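Wálter Nina
Aug 4, 2026

1/ Resetting the meeting room today. The desks stay where they are. The chairs all get moved, checked and put back. Notes as I go.

2/ Chairs are the compact black office type, upholstered, with pad armrests. Ours came through Jirnel in May. Budget line, acceptable so far.

3/ Moving a chair: one grip per armrest, both from the front. Pulling on one side only makes it yaw.
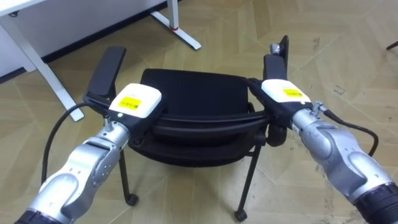
4/ Check the armrest fasteners before you trust them with any load. I found 2 loose screws on the last round. Hand-tighten, then a quarter turn with the hex key. More than that strips the insert.

5/ Clearance to the desk edge is 20 inches, measured from the front of the seat. The old layout had 7, so people parked sideways and scuffed the wall.

6/ Floor is a pale beige. It shows every rubber mark. Dry microfiber first, then a damp one. No solvent.

7/ To look at the underside, tip the chair back and keep hold of one side of it. Let go and the backrest takes the hit.
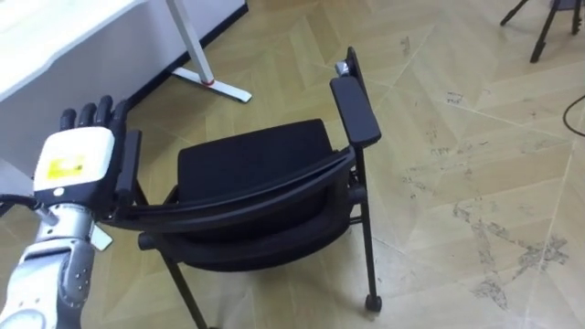
PARTS AND LEFTOVERS

8/ Replacement arm pads: Sistix lists them in pairs only. Wumitz sells singles, but the hole spacing is off by nearly 2 mm. Measure yours first.

9/ 21 chairs on the sheet for this floor. I'm logging fastener condition for each and will post the table when it's complete.

10/ If you borrowed the long hex key from the Bhuiyan room, please put it back in the drawer.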